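Notes pour l'intervention, 30 minutes, questions comprises. Ne pas dépasser, la salle est reprise derrière.

## Ouverture (2 min)

- Demander qui a déjà monté une planche à chevilles pour un atelier. Laisser lever les mains.
- Dire tout de suite que je ne vends rien. J'ai lu la fiche de Korex, « une planche, toutes les habiletés », et je n'y crois pas.
- Ce que je veux regarder : la planche elle-même, les pièces, l'éclairage. Le reste dépend de ça.

## Ce qu'on demande à une planche

- Une surface claire et plate, des pièces qui tranchent dessus. Le bleu sur blanc marche bien, je le concède.
- Des tailles très différentes. Une grosse pièce à base large ne dit rien sur la capacité à saisir une cheville minuscule, et on mélange sans arrêt les deux dans les comptes rendus.
- De la place autour. Chez Brodska, les pièces étaient si serrées qu'on mesurait surtout la patience.

*(projeter les deux vues, se taire dix secondes)*

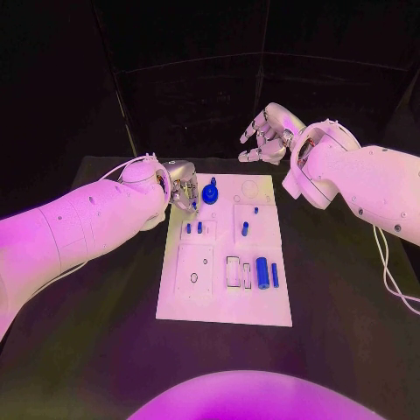

Planche blanche, pièces bleues, lumière rose.

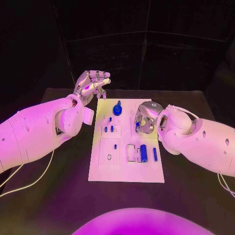

## Mes réserves

- La couleur de la lumière. Sous un éclairage très teinté, je me méfie de toute remarque sur le contraste. Refaire en lumière neutre avant de conclure. Si quelqu'un objecte que « ça se voit quand même », demander : se voit pour qui, et à quelle distance ?
- Le mot « réussi ». Tenir une cheville au-dessus de la planche, c'est une étape. L'insertion en est une autre. Catacutan additionne les deux dans son tableau, et je ne vois pas comment on le défend.
- La répétition. 10 essais par pièce, c'est maigre. J'en voudrais 30, avec les pièces remises dans le désordre à chaque fois.
- La méthode Clornness de notation : séduisante sur le papier. Je n'ai pas réussi à obtenir deux fois la même note pour le même geste. Le dire calmement, ne pas s'énerver comme en janvier.

## Si le temps le permet

- Parler du rangement. Une petite cheville roule, tombe, disparaît sous une table. Prévoir un bac à rebord, et des pièces de rechange.
- Sinon, passer directement aux questions.

## Questions probables

- « Quelle planche acheter ? » Aucune pour l'instant. Découpez-en une, testez, puis on en reparle.
- « Le bleu est-il obligatoire ? » Non. Essayez du gris et notez ce qui change.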